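How to Surface Wash a Stuffed Animal

By Divina Cabanatuan
1 November 2025

Surface washing suits plush toys that have glued eyes, a sound box, or a care tag that rules out the machine. Set aside an evening for the work and a full night for drying.

Mix 500 ml of lukewarm water with two drops of mild dish soap. Whisk until foam forms. Only the foam goes on the fabric -- soaked stuffing clumps and can mildew.

Vacuum the toy through a piece of nylon stocking, then check the seams. Close any gap with a ladder stitch before washing. 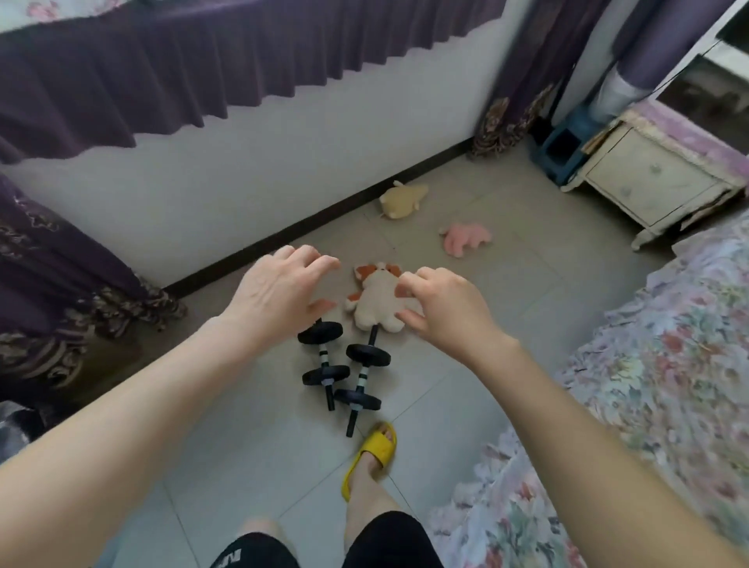
A small plush with cream-white fur and orange-brown patches.

Test dark patches first. Press a damp white cloth on the color for a minute. If dye transfers, use plain water there.

Work the foam in with a soft toothbrush, one limb at a time, and wipe with a clean damp cloth. Blot with a towel. Dry on a rack, turning every three hours, then brush the pile in one direction.

Related
Restuffing a Flat Pillow
Ladder Stitch Basics, by Soo-ah Ok
Storing Wool Blankets in December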